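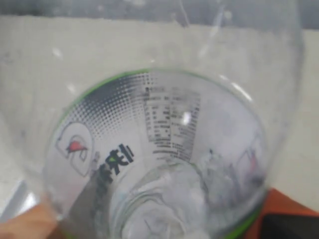

*A clear plastic bottle at close range, from the wrist camera. The label shows through the wall, back to front.*

## Perception update: seeing through the bottle

Most of the perception time since the last newsletter has gone on clear plastic. The grasp planner needs three things before it will commit to a bottle: where the neck is, which way the bottle is leaning, and how wide it is where the fingers will close. With a cardboard box all of that comes straight from the depth map. With a clear bottle the depth map is mostly holes, and where it isn't holes it is often the depth of whatever sits behind.

The old pipeline, which we have been calling Nevus since the first version, filled the holes by fitting a cylinder to whatever points were left. That worked on the opaque bottles and on the ones with a full sleeve. On clear bottles with a wraparound label it had a habit of locking on to the far side of the label, seen through the near wall. The cylinder then came out too small and too deep, and the gripper closed in the wrong place.

Radosław Stępień has rewritten that stage. The new version does not use depth for the first guess at all. It looks in the colour image for edges that belong to the bottle itself: the rings of the neck, and a coloured ring on the rim if there is one. The green ring in the picture is a good one to have. It is thin but strongly coloured, and it keeps its colour under glare far better than the plastic does. The code fits an ellipse to the ring, takes the tilt from the shape of the ellipse, and only then asks the depth map for help.

The label is handled separately. Sorin Papadopoulos added a small classifier that decides whether a patch of print is being seen from the front or from behind. It was trained on label crops and the same crops flipped and warped, so no hand labelling was needed. If the print is reversed, the patch is marked as far wall and left out of the fit. It copes with scripts it has seen plenty of, Korean and Latin included. It is much less sure about logos and plain patterns. A dot pattern looks much the same from either side, so those patches now get an "unknown" mark and carry no weight.

Glare is still the weak point. Long white streaks down the side of a bottle look like edges to the detector, and two of them side by side can look like the two walls of a narrower bottle. Stanisława Wilczyńska is testing a check that moves the wrist 10 millimetres sideways and compares the two views. A real edge shifts by the amount the geometry says it should. A highlight shifts by some other amount, and can be thrown out. The move adds time to each pick, so it only runs when the ellipse fit and the width estimate disagree.

### What has changed in the software

- The cylinder fit is still there but is now the fallback. Set `rim_first: false` to get the old behaviour.
- The gripper fingers are masked out before edge detection. The mask comes from the joint positions, so if you have changed the fingertips please update the model file as well.
- The planner now receives a confidence value for tilt and for width, instead of one for the whole pose. Anything that reads the old field will get the lower of the two.
- Recordings made with the Tedura viewer will replay through the new stage without conversion. Recordings from before the clock fix need the timestamp script run on them first.

### Test set

We have put together 600 wrist camera frames of clear and part-clear bottles for regression testing. Bogumił Marciniak has marked the rim in each one where it can be seen. Frames where he could not find it himself are kept in a separate folder and are not scored. Of the scored frames, 35 still fail, and nearly all of them are either heavy glare or a rim hidden behind a finger. The list is in the Kubiak repository next to the scripts.

If your rig has its camera on the other side of the wrist, please send Bogumił some frames. All of ours have the fingers coming in from the same direction, and we would like to know how far the mask can be trusted elsewhere.

### Next

The two-view check should be merged in October if the timing holds up. After that Szymon Stępień will start on bottles lying against one another, where the rim of one is seen through the wall of the next. The current code takes the strongest ellipse and ignores the others, so for now keep them apart on the table.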